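Household Food Practice, Unit 4: What Is on the Table and What We Do With It
Course handout, revised April 18, 2026
Instructor: Ifeoma Ezeani

Read this before the lab. It replaces the December version, which repeated several claims I no longer want to defend.

1. Sorting before storing

Most kitchen advice starts with containers. Buy the clear bins, buy the labels, and the food will somehow look after itself. I have my doubts. The Fura storage guide, which many of you will have been handed in Unit 2, spends 60 pages on bins and gives fresh greens a single paragraph. Start with the food, laid out where you can see it, and decide what kind of keeping each thing needs. Then see whether you still want a bin.

A mixed table is the best practice for this. Fruit with a peel, dried fruit, leafy greens and dry snacks all end up together when a bag gets emptied, and they don't want the same treatment.
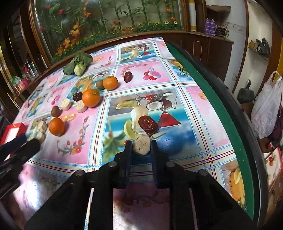

Figure 1. Mandarins, kiwifruit, dried dates, bok choy and pale crumbly pieces on a printed cloth.

Work through a table like the one in Figure 1 by asking what would suffer first if you left it out overnight. My own order is greens, then anything dry and crumbly that can take up moisture, then the fresh fruit, then the dates. Yasuo Noguchi, who teaches the other section, puts the crumbly things first. We have argued about it for two years. In a damp kitchen he is probably right.

A note on the cloth. Tablecloths printed with fruit are cheerful and easy to wipe, but they are a poor background for sorting. A real kiwi on a picture of fruit is easier to miss than you would think. If you have a plain cloth at home, use it.

2. Things people will tell you

"Never keep fruit near greens." There is something in this. Some ripening fruit gives off ethylene gas, and leafy vegetables can yellow faster around it. But people say it of all fruit, and citrus gives off very little. I would move the kiwis away from the greens and not lose sleep over the mandarins.

"Dates keep forever." They keep a long time. They also dry out, pick up smells, and now and then have insects inside. Put them in something with a lid and open one before you serve the rest.

"Wash everything as soon as it comes in." I disagree. Wash greens when you are going to use them, or dry them very well if you must do it early. Water left between the leaves does more harm than a bit of soil.

"Rice cakes go in the fridge." Depends which kind. Dry puffed ones want a closed tin or bag at room temperature. Soft, chewy ones are another food altogether and share only the name.
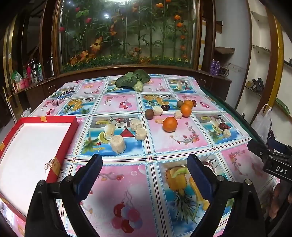
3. Kohlrabi, and leaves in general

Kohlrabi gets its own section because students keep storing it whole. Cut the leaves off. Left on, they go on drawing water from the bulb, and in a few days you have limp leaves and a softer bulb. Keep the two parts in separate bags in the fridge and eat the leaves first, cooked like any other sturdy green. The bulb will wait.

The Gunawan booklet says to peel the bulb before storing it. I can't find any reason given, and a peeled bulb dries out. Peel it when you cook it.

4. For the lab

Bring 10 food items from your own kitchen, at least two of them fresh. Lay them out, write down your order, and write one line of reasoning for each. "My mother does it this way" is a fine place to begin, but say whether you think she's right - and how you would check.

Reading: the Wumen notes, first chapter only. Skip the tables at the back, which give storage times to the day with no temperature attached.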